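The Overflow Problem

September 1, 2023

A ceramic washbasin leaves the kiln smaller than it went in. The clay body loses water as it dries and loses volume again as it vitrifies, and the two stages together take almost 10 percent off each linear dimension. Every mold used in a sanitaryware plant is oversized to allow for that. The allowance is never uniform, and most of the engineering in a vanity top goes into managing the difference.

Estik, which casts one-piece vanity tops at its plant in Starkow, changed its casting slip in January. The new recipe carried more feldspar and fired at a slightly lower temperature. Fuel use dropped. Rim warpage went up, and the plant spent the following months working out why.

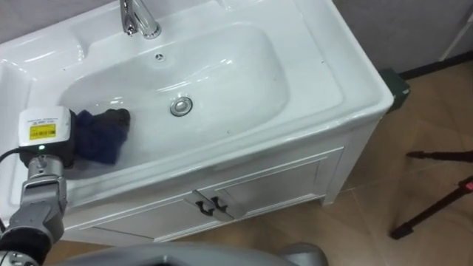

Casting

Slip is a suspension of clay, feldspar and quartz in water, kept fluid with a small dose of deflocculant. It is pumped into a plaster or resin mold, where water passes into the mold wall and a solid layer builds up from the outside in. When the layer is thick enough, the remaining slip is drained.

Wall thickness depends on time, temperature and the condition of the mold. Plaster gets slower as its pores fill. A fresh mold and an old one on the same bench will give different walls unless the operator corrects for it. Estik now logs the age of each mold and adjusts the casting time by the shift.

The overflow channel is the awkward part. It runs behind the back slope of the basin as a hollow passage, and the clay on either side of it dries at a different rate from the solid areas nearby.

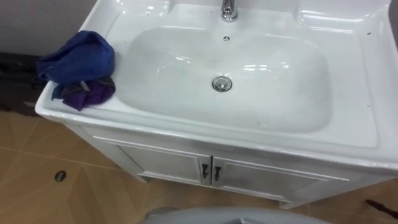 Stress collects at the point where the channel meets the basin wall. Cracks that start there are often too fine to see in the green state and open only in the kiln. The plant's inspectors brush kerosene over the area and look for a line that stays dark after the surface has dried.

Pasichnyk, the firm that supplies the plant's molds, moved the channel 6 millimeters back and enlarged the radius at its mouth by 2. Losses at the overflow fell within one firing cycle. Rim warpage did not change, and was later traced to the supports under the front edge.

Glaze is sprayed on in several coats. Too thin, and the body shows through at the corners. Too thick, and it crawls or pools at the drain.
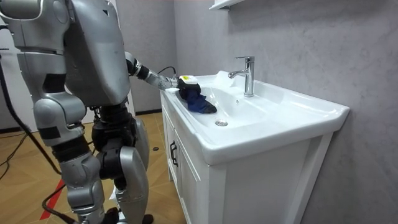
A sound glaze is a continuous glass, harder than most household dirt, and a mild detergent is enough to maintain it. Abrasive powders scratch the surface, and the scratches hold soap film.

Fitting to the cabinet is the last source of trouble. Drevodico, which builds bases for the tops, works to a flatness of 7 tenths of a millimeter along the front rail. Ceramic does not flex to meet an uneven base, so the joint is bedded in neutral-cure silicone and left overnight before the faucet is tightened down.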